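# Winche Kenix de dos velocidades: una temporada de uso

Monté dos winches Kenix en mi velero de crucero al principio de la temporada y los he usado en todas las salidas desde entonces, incluidas las dos mangas de la travesía de Mustmont. Sustituyen a unos Clukum que venían con el barco y que ya patinaban con viento fuerte. Los pagué yo.

**Montaje.** La base coincide con casi todas las plantillas corrientes, pero en mi caso hubo que abrir un taladro nuevo a babor. Los tornillos no vienen en la caja. El manual está en inglés y alemán, con un despiece bastante claro. Tardé una tarde entera con los dos, contando el sellado. Conviene tener a alguien debajo de la bañera sujetando las tuercas; a mí me ayudó Tayla Partington, que navega conmigo de proa.

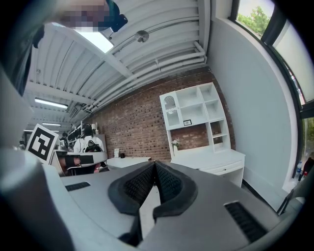

La primera velocidad es rápida y sirve para cazar el génova en la virada sin que el tripulante se quede atrás. La segunda entra al invertir el giro de la manivela y ahí se nota la diferencia con los antiguos. Con 30 nudos de aparente y dos rizos en la mayor, una persona de fuerza normal lleva la escota a su sitio sin ayuda. El cambio es limpio. Solo en una ocasión se quedó a medias, con el tambor lleno de sal, y se arregló con un cubo de agua dulce.

El autocazante es la parte menos lograda. Con escota de 10 milímetros muerde bien. Con la de 8, que es la que uso para el spinnaker, resbala en cuanto hay carga de verdad, y eso que el fabricante la da por válida. Johanna Schwaiger, que lleva el mismo modelo en un barco algo mayor, me dijo que a ella le pasaba igual y que terminó cambiando la escota.

El tambor trata bien los cabos. Después de toda la primavera y el mes de julio, la funda de las escotas está como cabía esperar, con algo de pelo en la zona de trabajo y nada más.

**Mantenimiento.** Se desmonta a mano, sin llaves. Los trinquetes son 6 y salen todos hacia el mismo lado, así que hay que poner un trapo alrededor de los imbornales antes de levantar el tambor. Perdí un muelle por no hacerlo. El recambio llegó en 7 días desde la tienda de Cosgrove, que tiene existencias de casi todo. Grasa, muy poca: en el primer desmontaje me pasé y los trinquetes se quedaban pegados.
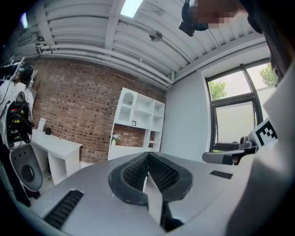
El ruido es mayor que el de los Clukum. En una regata da lo mismo, pero de noche, con gente durmiendo abajo, cada vuelta se oye en los camarotes de popa. Asabe Bako hizo conmigo la segunda manga y fue lo primero que mencionó por la mañana.

El precio está por encima de la media. Si el barco navega solo los fines de semana de verano y con poco trapo, no veo necesario el gasto. Para quien regatea o hace travesías con tripulación reducida, la segunda velocidad lo justifica.

A favor:

- Potencia en segunda
- Se desmonta sin herramientas
- Recambios fáciles de encontrar

En contra:

- El autocazante con escota fina
- Ruido
- Tornillería aparte

Los volvería a comprar para las escotas del génova. Para las drizas, donde trabajo con cabo más delgado, estoy mirando otra cosa.

*3 de agosto de 2008*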